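What I budgeted for a gripper, and what I'd budget now

I spent most of the spring planning a small robot cell for the workshop, and a fair part of that went on work in simulation before any hardware was ordered. 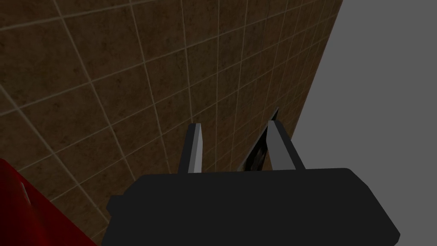
Sorin Tudose wrote to me after the last post to say that I was putting the money in the wrong order, and that anyone pricing an arm before they have priced the gripper, the mounting plate and the cabling will end up going back for a second round of approval. He had done it himself, twice. I think he's right, and this post is mostly me working through his point.

My first spreadsheet had three lines: arm, gripper, computer. I sent it to Kazimiera Malinowski, who signs off anything I buy over a certain amount, and she sent it back the same afternoon with one question, which was what happens on the day it all arrives. I didn't have a good answer. There was nothing to bolt the arm to, no guard, no emergency stop apart from the one on the controller, and no time set aside for anybody to learn how to use it.

So I started again. I now have four headings.

The arm and controller
The arm is still the biggest single cost, but it is also the one where the quotes were closest together. I asked two suppliers, Prodis and Tellari. Prodis included delivery and a day of set-up. Tellari was cheaper on paper and listed both as extras, and once I had added them back in there was very little between the two. If you are comparing quotes, put them in the same format yourself. Don't rely on the totals at the bottom.

The gripper
I had put down 2,000 for this, more or less a guess. The quote for a plain two-finger parallel gripper came in at 2,044, so I was pleased with myself for about an hour. Then I read what was included. It was the gripper body and one set of fingers. The adaptor plate for the arm was separate, and so was the cable. Spare fingers were separate too, and you do want spares, as fingers are the part that gets knocked into things.

The other thing I hadn't thought about was the size of the body. In simulation we had been trying to get at thin items lying close to a tiled surface, and it is obvious there how much of the room gets taken up by the housing. The fingers are narrow and the block behind them is wide. On a data sheet that is just a width in millimetres and you read straight past it. If your parts sit against a wall or at the back of a shelf, look at the housing width before you look at grip force.

Longer fingers would get round some of this. Traian Barbu offered to machine a set, and I have put in a line for the material and a day of his time. Long fingers flex more, though, so I don't want to assume they will do for everything.

Everything around it
This was the heading that wasn't in the first version at all. It covers the base, guarding, a proper emergency stop, a power supply run to that side of the room, trays to hold the parts, and a decent light. None of it is interesting and together it costs more than the gripper. I got a price for the base from Olteanu, who make steel benches, and it was heavier than I expected, so I also had to ask about the floor. The floor is fine.

Lead time belongs here as well. The base was quoted at 11 weeks, which is longer than the arm. If I had ordered in my original order the arm would have sat in its box on a pallet for more than a month with the warranty running. The base now gets ordered first.

Time and software
I left this until last because I find it hardest to put a number on. Asmaa El Idrissi has been doing the simulation work and she keeps a log of her hours, which has been more useful to me than any of the brochures. A good deal of her time has gone on approach angles, meaning which way the gripper can come in without the body hitting something before the fingers get there. We would have had to do that work on the real arm otherwise, and I would rather knock a rendered wall than a real one.

It isn't free, all the same. Her hours are in the budget under their own line now. We use a package called Tidavov for the planning side, and the licence is yearly, so it goes in as a running cost. I had it down as a one-off in the first version. Kazimiera spotted that one too.

What simulation doesn't tell me is how well a given finger will hold a given part. For that I want to borrow a gripper before buying. Prodis will lend one for a fortnight against a deposit. Tellari said they would have to ask, and I haven't heard back.

Where it stands
The revised budget went in at the end of April. It is a good deal higher than the first one, and I've added a contingency line, which I was told to expect an argument over. So far there has only been a question about whether the guarding could be second-hand. It probably can, if the panels are the right height, and Neville Pilkington has some in his unit that I am going to measure.

I'll put the final list up once the base is ordered. If you have bought fingers separately from the gripper body and had trouble with the fit, please leave a comment, as I need to decide on the adaptor plate next.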